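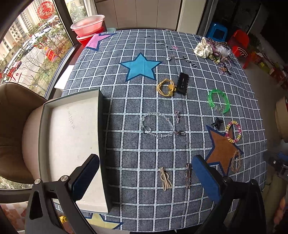 Chapter 4
Fingers First

When Benedita Carrilho and I started our build in the shared workshop at Firnby, I wanted to begin with the arm. Arms are the fun part! Benedita wanted to begin with the fingers, and she won, so this chapter is all about fingers (you'll get your arm in Chapter 6, I promise).

A good first gripper has 2 fingers, a soft pad on each one, and a handle you can hold. You squeeze, it closes, and your own wrist does all the steering. That's plenty to learn from. Try picking up a marble, then a coin, then a hair clip lying flat on cloth — you'll find out fast how much your own fingertips do without asking you.

Small, fiddly things make the best practice. A scrunchie squashes and forgives a sloppy grab. A string of beads droops and swings, and a thin metal clip slides away if your pads don't meet evenly. I spent up to 60 tries on one clip before I thought to check my screws.

So before you read on, raid a drawer and spread your finds on a table. Keep a notebook beside you and write down what you grabbed, where you grabbed it, and what slipped. We'll need those notes in Section 4.1, where we cut and fit the pads.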